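Gatska hand-guiding kit for two small arms: four months in, and I'm keeping it

Filed under: Bench gear, Teaching by hand

I bought this in the spring with my own money, and I've put off writing it up because every time I sat down to do it I ended up recording more demonstrations instead. That should give you a fair idea of how I feel about it! So, finally, a proper review.

Some background on what I had before. I run a two-arm setup on a tabletop in the back half of my garage, and until this year I taught it everything with a pair of gamepads. Gamepads work. They also make you feel like you're eating soup with a screwdriver. One stick moves the hand forward, another one turns the wrist, and by the time your thumbs have worked out which is which, the thing you wanted to pick up is on its side. I got maybe one usable run out of every four or five tries, and the usable ones were slow and jerky, and then of course the arms learned to be slow and jerky too.

The Gatska kit swaps all that for two little hand-held arms that you move yourself. They clamp to the edge of a desk, you hold one in each hand, and the big arms follow. Squeeze the trigger and the gripper closes. Let go and it opens. My first ten minutes with it I did nothing but wave at myself.

What's in the box

Two leader arms, two desk clamps, a foot pedal, a power brick, a bundle of cables and a printed booklet. I paid $808 for the pair, shipped from Feltport, a small shop that stocks odd parts for people like me. The brick came with a shorter cord than I wanted, so budget for an extension if your outlet is across the room. The clamps are good and solid and have rubber on both faces. Mine haven't slipped once, even though I lean on the desk more than I should.

Setup

The booklet is better than most, though page 29 has the left and right connectors swapped, and if you follow it to the letter your left hand will drive the right arm. I spent most of a Thursday evening thinking I'd lost my mind. Swap the two plugs and carry on. After that there's a matching step where you fold both leader arms into a set pose, fold the big arms into the same pose, and press the pedal. It takes a minute or so and you have to do it each time you power up. I'd love it if the kit remembered, but I've gotten used to it and now I do it while the coffee's brewing.

You'll need software on the computer side. I use Brulimard, the free version, and the kit showed up in its device list right away with no fiddling. The paid version will trim the dead time off the start and end of each recording for you. I do that by hand and it's fine, just boring.

Using it

Okay, the fun part. The feel of these is lovely. The joints have a light drag to them so your hand doesn't float around, and there's a counterweight at the shoulder so you aren't holding the thing up the whole time. With the gamepads I'd be done after twenty minutes with sore thumbs. With these I've gone through a whole afternoon and only noticed the time when it got dark.

Where it really earns its keep is two-handed work. Passing something small from one gripper to the other was close to hopeless for me before. You need both hands to arrive at the same place, at the same height, and you need one to let go just after the other has taken hold, and that timing is so natural when you're using your own hands and so miserable when you're using thumbsticks. I set myself a goal of 80 clean handovers in a week with the new kit, and I had them all by the fourth day, including the ones where I was trying to hold a conversation at the same time.

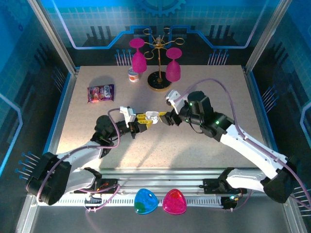 My advice for handovers is to go slower than feels right during the meeting part and at a normal speed for everything else. Early on I was so pleased with how quick I could be that I recorded a big batch at full tilt, and the arms picked up my habit of sort of flinging one hand at the other. I threw out the whole batch. The second time I counted a slow beat with both grippers closed before I opened the giving one, and what the arms learned from those runs was much calmer.

Try to vary your starting spots too, and leave other things on the table while you work. It's tempting to keep the surface bare so you get pretty recordings, but mine got a lot less fussy once I stopped tidying between runs and started shifting things a few inches here and there.

The trigger deserves its own paragraph. It has a long, even pull, and you can stop it anywhere, so you can close on something just enough to hold it. I've used cheaper triggers that were basically on or off, and they're murder on anything soft. What you don't get is any push back. If the gripper is squeezing something hard, your finger has no idea. You have to watch. I wish there were even a little buzz in the handle for that, and if they ever bring out a version with one I'll be first in line.

The pedal starts and stops a recording, and a double tap throws the last one away. I use the double tap constantly! Being able to bin a bad run without putting anything down has probably done more for the quality of my data than anything else in the box.

Things I don't love

The wrist on the left leader developed a faint click after 2 months. It hasn't gotten worse, and it doesn't show up in how the big arm moves, but I can feel it and it bugs me. I wrote to support and they sent a new bushing and a set of steps, which I haven't gotten to yet.

There's a bit of lag if your computer is busy. Close your browser tabs. I know.

The handles are sized for medium to large hands. My daughter had a go and could reach the trigger only with her fingertips. She still did better handovers than I did on my first day, so take that however you like.

And the cables are stiff. They loosen up after a few weeks, but at first they tug at the leader arms if you let them hang off the desk. I looped mine up over a hook on the shelf and the tugging stopped.

Compared with the Wei

I borrowed a Wei set from a friend for a weekend so I could compare. The Wei is lighter and it folds flat, and if you need to pack your gear away after each session I'd think hard about it. The joints are looser, though, and my hands shook more with it. For big sweeping moves I couldn't tell the two apart. For small close-up work I was happier on the Gatska every time.

Who should get one

If you only have one arm and you're mostly moving things from here to there, a gamepad will do you for a good while and I'd save the money. If you have two arms and you want them to work together, I'd get this as soon as you can afford it. I held off for a year and I'm a little annoyed with myself about that year.

Four and a half stars. The missing half is for page 29.

Update, June: fitted the new bushing. Click's gone. Took me fifteen minutes and one dropped screw, which I found in my shoe.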